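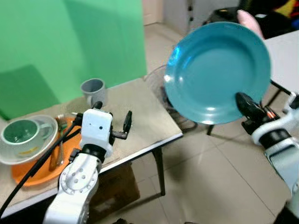 Dish people wanted at Lavport!

Hi all, Yareli here. I'm looking for four people to help with plates, mugs, teacups and saucers this February, and I'd love to hear from folks who get a little fussy about tableware (I certainly do).

You'd be picking things up, passing them over, setting them down on the table and stacking them again. It's light work but it's a lot of it, something like a full café shift without the customers. Shifts are 4 hours, afternoons only, and we wear gloves the whole time, so tell me your size when you write.

I don't need a résumé. I do need steady hands, some patience, and a person who won't go quiet on me when a saucer gets chipped. We have ceramic and glass in the mix, things do break, and it doesn't come out of your pay!

Pay is $300 for the full set of shifts, plus lunch. You have to be 18 or over and okay with standing.

Drop a note at the Lavport front desk with my name on it, or ask for Ayantu Mamo if I'm out. Tell us which afternoons you can do and whether you've worked in a kitchen before. Fine if you haven't.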